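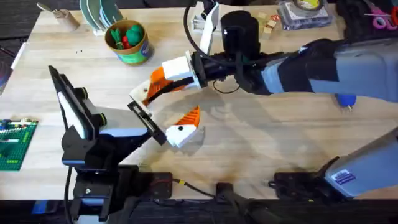
Bench tops and small parts: Sumden workshop

Posted Wednesday by the Seseo workshop desk

The Sumden room is used for sorting and handling small objects. Most of the work happens on one table with a pale wooden top. Kuusk supplied the oil for it, and one 500 ml tin covers the top twice. We leave it unvarnished - varnish marks badly under repeated contact, and an oiled surface can be sanded locally and treated again.

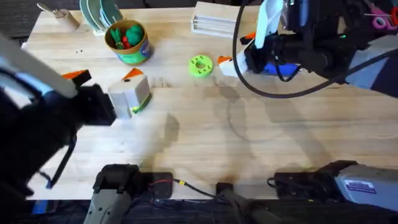
Sanding is done along the grain, starting at 200 grit, and the dust is wiped off with a dry cloth. Light-coloured items are harder to pick out on a pale top, so the Tradutard parts list now records colour as well as size. The green ring with the hole through its centre is easy to find. Small off-white boxes are less so, and get a coloured band or tab where there is room for one. 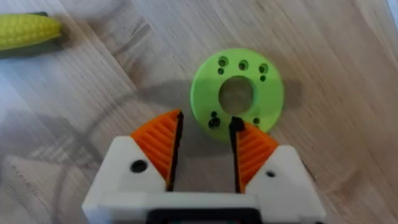
The list stands at 833 entries, of which 38 are printed spares. Each entry gives the longest side, the colour and the storage bin. Toy vegetables are listed by the container and not by the piece. Flat discs and rings share a page, sorted by outside diameter. Printed parts are checked for stringing and rough edges before they go on the list - a craft knife is enough for most of them.

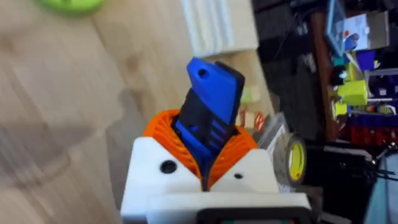
Blue and black printed part with a small hole near the tip of its tab. Red bins and a roll of tape to the right.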